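Clearing the table, the lazy way

My aunt Merike clears a table in 19 trips. I do it in 4, and I have broken fewer bowls than she has, a figure she disputes.

Start with the flat plates. Stack them by size, scrape onto the top one, and leave the mugs until last. Flowered rims chip first, so lift the top plate off – don't slide it.

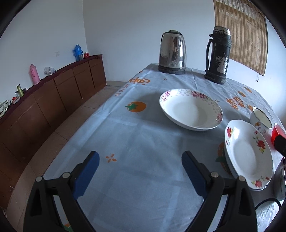 Kettles and flasks go to the counter before anyone gets ambitious with a cloth. Empty the flask, leave the cap off overnight, and forgive it its peeling paint. Mine looks dreadful and still keeps tea hot until Monday's second meeting.

Big bowls travel alone. A scalloped edge gives you plenty to hold and plenty to knock against the faucet.
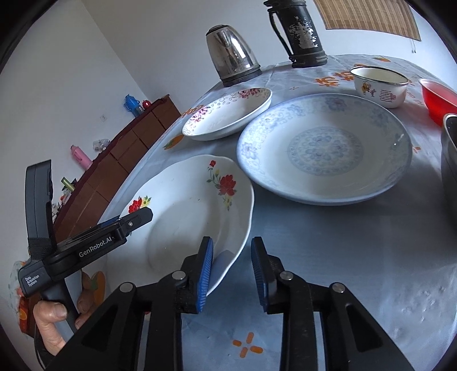

Wide shallow dishes won't fit the rack, whatever the rack's box told you. Wash them first, dry them by hand, and store them at the bottom of the pile with a paper towel in between.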